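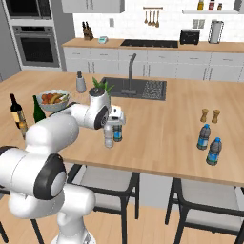

Lesezeit: 5 Minuten

Suche
Suchbegriff eingeben
Alle Ausgaben durchsuchen

Changelogs, die auch jemand liest

Letzten Montag saß ich um halb acht mit dem ersten Kaffee vor dem Rechner, wollte nur schnell die neue Version von Lilus hochziehen und dann mit dem eigentlichen Tagwerk anfangen. Ihr ahnt es. Um elf saß ich immer noch da, der Kaffee war längst durch den zweiten und dritten ersetzt, und ich hatte 355 Zeilen Änderungsprotokoll gelesen, in denen die eine Information, die ich gebraucht hätte, hinter dem Wort „Aufräumarbeiten“ versteckt war. (Für die Neugierigen: Der Standardwert für das Zeitlimit beim Verbindungsaufbau war von Sekunden auf Millisekunden umgestellt worden. Aufräumarbeiten!)

Bevor ich mich jetzt zu sehr aufrege, muss ich beichten, dass wir bei Tesex lange keinen Deut besser waren. Unser eigenes Changelog bestand bis zum Frühjahr aus dem, was git log eben so ausspuckt, einmal durch ein kleines Skript gejagt und fertig. Ich habe neulich das alte vom großen Sprung auf die 2 noch mal aufgemacht und musste lachen: 788 Einträge, davon gefühlt jeder dritte „fix“, „fix 2“, „jetzt aber wirklich fix“ oder mein persönlicher Liebling „siehe oben“. Der ist von mir. Ich weiß nicht mehr, was oben war.

Also haben wir das umgestellt, und weil nach der letzten Ausgabe ein paar von euch gefragt haben, wie wir das jetzt machen, schreibe ich es mal zusammen. Ist alles keine Raketenwissenschaft und ihr könnt es euch klauen.

Die Grundidee stammt von Marlene Bélanger, die bei uns den Build betreut: Jede Änderung, die ein Nutzer merken könnte, bekommt eine eigene kleine Textdatei. Die liegt in einem Ordner namens aenderungen/ und heißt wie das Ticket, also zum Beispiel 359.txt. Drin stehen ein, zwei Sätze in ganz normaler Sprache und oben eine Zeile mit der Sorte: neu, geändert, behoben, entfernt, Achtung. Beim Release sammelt ein Skript die Dateien ein, sortiert sie nach Sorte, schreibt das Changelog und löscht den Ordner wieder leer. Fertig.

Der Charme daran ist, dass die Merge-Konflikte weg sind! Wer schon mal mit fünf Leuten an derselben CHANGELOG-Datei gearbeitet hat, weiß, wovon ich rede. Jeder schreibt oben rein, jeder kollidiert mit jedem, und am Ende nimmt irgendwer entnervt „beide Versionen behalten“ und der Eintrag steht doppelt drin. Mit den einzelnen Dateien passiert das schlicht nicht mehr.

Im Build hängt außerdem eine Prüfung, die meckert, wenn ein Pull Request Code unter src/ anfasst und keine Textdatei mitbringt. Da haben wir am Anfang übertrieben und den Build richtig rot werden lassen. Kam nicht gut an. Harvey Gill hat in der ersten Woche aus Protest Dateien eingecheckt, in denen nur „Text“ stand, und das Skript war damit völlig zufrieden. Jetzt ist es eine gelbe Warnung, und wer wirklich nichts zu sagen hat, setzt das Label „intern“ an den Pull Request. Das klappt erstaunlich gut. Ich hätte gewettet, dass danach alles „intern“ ist, und habe deswegen eine Runde Kuchen verloren (Käsekuchen, gekauft, sorry).

Die Sorte „Achtung“ ist mir die wichtigste. Die steht im fertigen Dokument immer ganz oben, noch vor den schönen neuen Funktionen, und da gilt bei uns eine Regel: vorher, nachher, was tun. Hätte Lilus das so gehalten, hätte da gestanden: „Das Zeitlimit wurde bisher in Sekunden angegeben, ab dieser Version in Millisekunden. Bitte den Wert in der Konfiguration mit 1000 malnehmen.“ Zwei Sätze, und ich hätte um acht weiterarbeiten können.

Was noch hakt: die Sprache. Wir schreiben die Einträge auf Deutsch, unsere Kollegen bei Grekville lesen aber lieber Englisch, und im Moment übersetzt Clifford Cormier das am Release-Tag von Hand. Er beschwert sich nicht, aber ich sehe ja, wann die Mails rausgehen. Roswitha Rothe hat vorgeschlagen, dass jeder gleich beide Fassungen in die Datei schreibt, mit einer Trennzeile dazwischen. Das probieren wir ab November aus. Ich bin skeptisch, mein Englisch liest sich wie eine Gebrauchsanweisung für einen Tauchsieder, aber bitte.

Und dann ist da die Frage mit den Abhängigkeiten. Wenn wir eine Bibliothek hochziehen, gehört das ins Changelog oder nicht? Im Team gehen die Meinungen weit auseinander. Ich finde: nur, wenn es nach außen etwas ändert oder eine Sicherheitslücke schließt. Marlene hätte gern alles drin, in einem eigenen Abschnitt ganz unten, zugeklappt. Vermutlich läuft es auf Letzteres hinaus, Marlene hat bei so was einfach den längeren Atem (und die Schreibrechte auf dem Build-Server).

Wer das Skript haben will: Es liegt im Werkzeug-Repository unter dufour/, weil es ursprünglich Teil von unserem Paketierer Dufour war und ich zu faul zum Umziehen bin. Es ist reines Python ohne zusätzliche Pakete. Aufgerufen wird es mit

dufour notizen --version NEUE_VERSION --probe

und mit --probe schreibt es nur auf den Bildschirm und löscht nichts. Bitte, bitte benutzt beim ersten Mal --probe. Ich habe es beim ersten Mal nicht benutzt, und die Dateien waren noch nicht eingecheckt. Harvey Bouchard hatte zum Glück noch einen Stand vom Vorabend auf seinem Laptop und hat mir den ganzen Ordner geschickt, mit einem Smiley, über den ich bis heute nicht sicher bin.

Eine kleine Stolperfalle noch für alle unter Windows: Das Skript erwartet UTF-8. Wenn euer Editor etwas anderes speichert, werden aus den Umlauten lustige Kästchen, und „geändert“ wird nicht als Sorte erkannt. Der Eintrag landet dann unter „Sonstiges“ und ihr sucht ihn eine Weile. Eine vernünftige Fehlermeldung dafür steht auf meiner Liste, ziemlich weit oben sogar, gleich hinter dem Aufräumen der Testdaten, das da allerdings auch schon länger steht.

Falls ihr das bei euch anders löst, schreibt mir gern, einfach auf diese Mail antworten. Mich interessiert vor allem, wie ihr mit Änderungen umgeht, die über mehrere Tickets verteilt sind. Bei uns gewinnt da bisher das Ticket mit der niedrigsten Nummer, und das ist, na ja, eine Regel.

Nächstes Mal geht es dann um Versionsnummern und warum ich mich mit Clifford über eine Null gestritten habe.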